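Filed under: Kitchen & Pantry / Questions and answers

Bottles, the low drawer and the white table

My name is Aníbal Arango and I look after the kitchen corner on our floor at Rengifo. People write to me with the same questions about drinks and where to put them, so I collected the answers on one page. If your question is missing, leave a note for me or for Jhonatan Muñoz.

Where do I put a bottle when I bring it in?

Put it first on the white table and close your bag. Then check that the cap is tight, and only after this open the refrigerator. It is a small habit, but it keeps the door open for less time. 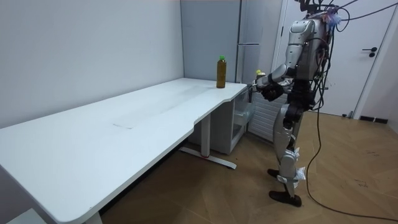 Tea is the drink we buy most, and it is also the one that people forget outside. If you finish your glass, please take the bottle back with you and do not leave it for the next person. The usual place where I find one is the far right end of the table, near the wall, like the bottle with the bright green cap. From a chair you hardly notice it there. When a tea has been opened, it should go back in the cold the same hour.

Why is the table so close to the refrigerator?

We moved it in February. Before, it stood under the window and everybody walked across the room with full hands. Now you can turn from one to the other almost without a step. The bad side is that two people cannot work there together, so let the first one finish.
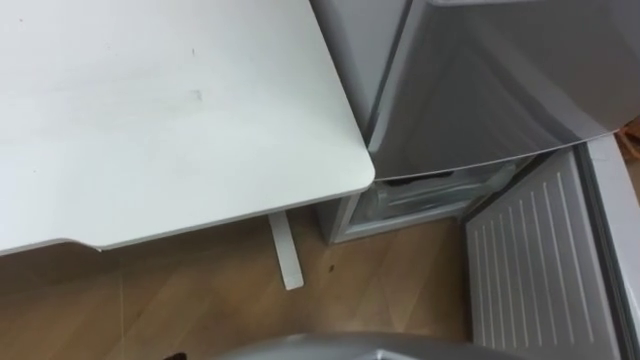

The corner of the table next to the refrigerator, with the lower compartment open.

How do I clean the marks on the tabletop?

Use a soft cloth, warm water and one drop of dish soap. Wipe in long lines and dry it after. Please do not use the green side of the sponge — it takes away the matte finish, and then the place looks dirty forever. Gray scuffs that stay after two tries can be left alone. I have a cleaning paste from Skerilska for those, and I do the whole top with it when I have time.

Can bottles lie on their side in the low drawer?

Unopened bottles can. For opened ones I prefer that they stand in the door, even if the cap looks good. A screw cap holds well when it is new, but after many openings it can let out a few drops, and sugar in the drawer is not nice to clean. When you lay bottles down, put the heavy ones at the back and turn all the caps to the same side.
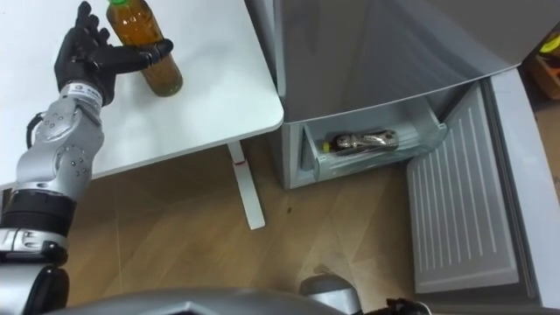
How cold should the refrigerator be for drinks?

We keep it at 2 degrees Celsius in the low drawer and a little warmer above. Tea and juice taste fine at this setting. If you find ice on a bottle, tell me and I will change it.

Do I have to write my name on my bottle?

It is better. Use the paper stickers from the Wustetti box and write the name and the month. A bottle without a name belongs to everyone after 11 in the morning. This rule was not my idea, but it works well enough.

What about glass bottles?

Glass is welcome, with a bit more attention. Hold it by the body and not only by the neck, and put it down slowly. Do not drop it in from above, even when the drawer is almost empty.
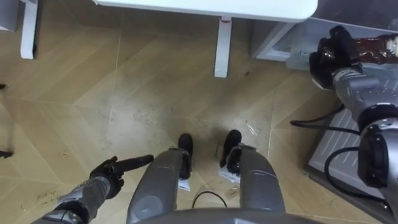
Page last changed: February, 4:10 p.m. (A. Arango)

I added this part after several people asked me about dark bottles. Dark glass hides how much is left inside, so a bottle may look full for weeks. Lift it before you decide to buy another. If the label is turned to the front, the next person does not need to take out everything to find it — this saves a lot of noise in the morning.

The drawer does not close. What should I do?

Do not push. Pull it out completely, look if a bottle has rolled to the side, and try again. If it still stops, there may be something behind the bin, and then you can call me or Jhonatan. We both know how to take the bin out.

Can I bring a whole case of drinks?

Please ask before. We have room for 10 bottles in total, and a Viltow case alone takes most of it. The rest can wait in the storeroom and come in when there is space.

Related questions
- Which shelf is for lunch boxes?
- Returning empty bottles and caps
- Defrosting day: what to take home
- Spills on the wood floor
- Who has the storeroom key?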